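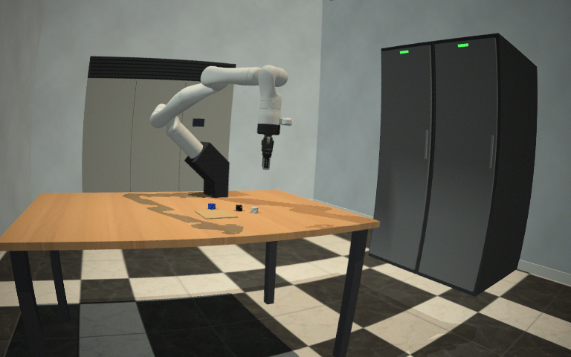 by Onness

Section 2: Getting Rind running inside Gomo

If you've made it through the install, well done, the dull part is over! Rind is a tape delay, and you can play with it by itself, but most people will want it inside a host, and the one we use all day long is Gomo. Other hosts will be much the same, give or take where they hide their menus.

1. Open Rind once by itself and leave it open until the tape sounds finish unpacking. They take up 427 MB, so on an older tablet you may have time to make a coffee.

2. Close Rind, then open Gomo and start a new session.

3. Tap an empty effect slot, choose Audio Units, and look for Rind under Judutholm (our old label name, which we never got around to changing in the listing).

4. Load the preset called Slow Barn and play a few notes. You should hear the dry sound first and the echo trailing in behind it.

5. Set Time wherever you like, up to 900 milliseconds. Turn on Sync if you'd like the echoes to follow the session tempo.

6. Save the session before you go exploring. Please do, we've all lost a good one.

Note: If Rind isn't in the list, close Gomo completely and open it again. Still missing? Restart the tablet, and after that write to us with your system version and we'll gladly help.

Caution: Feedback goes past the point where the echoes die away. Anything above 7 on the dial will keep building, and it gets loud in a hurry, so turn your headphones down before you try it (it's a lot of fun, though!).

Saving your own presets is covered in Section 3.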